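## 4. Does the kitchen have to look right?

All of our policies start life in simulation, so before I get to the numbers I want to spend some time on the kitchen itself. I've been asked about it at every talk I've given on this work, and I never have enough minutes to answer properly. Our simulated kitchen is called Turkdale. The task is what we call pot retrieval: the arm has to reach down into a deep pot on the stove, close on whatever item we named, and lift it clear of the rim without dragging the pot along for the ride.
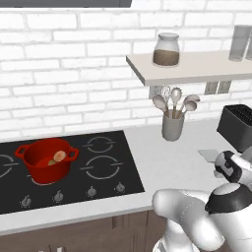
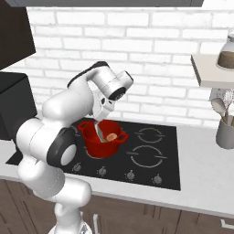
**Figure 3.** Pot retrieval in Turkdale. In both renders the red pot stands on the black glass cooktop; one has the gripper over the counter, the other has it down in the pot.

### 4.1 Why a pot

We picked the pot because tabletop picking had stopped telling us anything. Senyo Darko had been running our older baseline on flat surfaces for most of a semester, and the curves from one method to the next were lying right on top of each other. You could change the encoder, change the action space, drop the wrist view, and it would all come out the same. We needed a task where a sloppy approach gets punished, and a deep container does that very nicely. Come in at a bad angle and you hit the rim. Come in too far to one side and the fingers can't open. And once the hand is inside, the pot wall hides the fingers from any camera looking in from the side, so the policy has to finish the job partly on memory and joint readings.

That last bit turned out to matter more than I expected — I had written it off as a nuisance and Trinidad Dagdag had to argue me into treating it as a variable. She was right, and section 4.4 exists thanks to her.

### 4.2 What we varied

Every training episode uses the same basic room, but we can turn the amount of variation up or down. We ran two settings. In the first, which I'll call *plain*, the wall, the counter, the cabinets and the small stuff on the shelf stay fixed, and only the pot position and the contents change. In the second, which I'll call *busy*, the surface materials, the lighting, the clutter and the camera placement change from episode to episode too.

The obvious guess is that busy wins. Randomize everything, the thinking goes, and the real world becomes one more draw from the pile. I believed this pretty firmly going in, and our grant proposal says so in writing.

Here's how we set up the comparison:

- Both settings got 1000 demonstrations, generated with the same scripted planner.
- Both used the same network, the same optimizer settings and the same stopping rule. I didn't tune anything separately for either one.
- Both were tested in Ramcombe, a second simulated kitchen that neither policy had ever seen, and then on the physical arm.

One wrinkle on the demonstrations. The planner fails fairly often when an item sits tight against the pot wall, and our first dataset simply threw those episodes away. Benjie Dimaculangan noticed that this left us with almost no examples near the wall, which of course is where the policy was failing. We regenerated everything with a retry step: if the first grasp pose is blocked, the planner rotates the wrist and tries again before giving up. All the results below use the regenerated data. If you read our workshop paper, the numbers there came from the old set and you shouldn't compare the two directly.

### 4.3 What happened

In Ramcombe, the busy policy did better, as everybody guessed. It approached the pot cleanly no matter what the walls looked like, while the plain policy would sometimes drift off course before it got over the stove. So far, so good for the proposal.

Then we looked only at the part of each episode after the gripper crossed the rim, and the order flipped. Given a good approach, the plain policy was the better grasper. It closed at the right depth more often and bumped the wall less. The busy policy got itself to the pot and then got timid: it would hover inside, open and close a little, and run out the clock.

I didn't trust this at first. My bet was a bug in how we split the episodes, so Remedios Panganiban rewrote the splitting code from scratch without looking at mine. Her version disagreed with mine on only a handful of episodes, all of them cases where the fingertips grazed the rim and backed out. The flip stayed put.

Our best explanation is that the two halves of the task want different things from the data. Getting to the pot is mostly a seeing problem, and variety helps with seeing. Grasping inside the pot is mostly a contact problem, and there the changing materials and lighting just eat up capacity without teaching the policy anything about contact. With a fixed demonstration budget, you're paying for one with the other.

We tested that idea in the simplest way we could come up with. We took 820 of the plain episodes, swapped the remainder for busy ones, and cut each of those busy episodes off at the rim, so they only ever taught the approach. The mixed policy matched busy on the way in and matched plain once inside. I'd love to tell you we searched hard for that ratio. We didn't. It was the amount of busy data Senyo had finished rendering by Tuesday morning, and we kept it afterward so we wouldn't be picking a number by peeking at the test results. A proper sweep is still on the list.

### 4.4 Hiding the hand

Now for Trinidad's question: how much does it hurt that the side cameras lose the fingers? We retrained the mixed policy with a see-through pot, meaning the renderer skipped the pot wall for the policy's cameras while the physics kept it solid. Nothing else changed.

The see-through version learned faster. It also transferred terribly. On the physical arm, which has an ordinary pot that you can't see through, the policy would reach the rim, lose sight of its own fingers and stall. We ran 20 trials before we called it off, and the stall showed up so regularly that more trials weren't going to change anyone's mind. A policy that never had to work blind during training had no reason to lean on the joint readings, and it didn't.

We tried fading the wall in over the course of training, from fully see-through to fully solid. That recovered most of the transfer, and it kept a little of the early speed. Whether the extra fuss is worth it depends on how much you're paying for compute. We've left it out of the released configuration.

### 4.5 Things I'm less sure about

The physical setup uses Peixoto's controller, which runs at a different rate from the simulated one. We resample the actions to match, and I think the resampling is fine for slow motions like these, but I wouldn't bet on it for anything quick. Mohandas Pai has been pushing for a matched controller in the simulator, and that's the version we plan to use for the pouring task.

Also, all of this is for rigid items. We did try a soft one, a simulated sponge called Tirulside in our asset list (named after the server it was first built on, please don't ask), and the contact model wasn't up to it. The sponge would squeeze through the fingers and come out the other side — great fun to watch, and no use at all as data. Those episodes are left out of every result in this section.

And last, the physical pot was filled by hand between trials. We shuffled the item order ahead of time, but the person placing them could see which policy was loaded on the screen. For the next round, the policy name is hidden until the trial is scored.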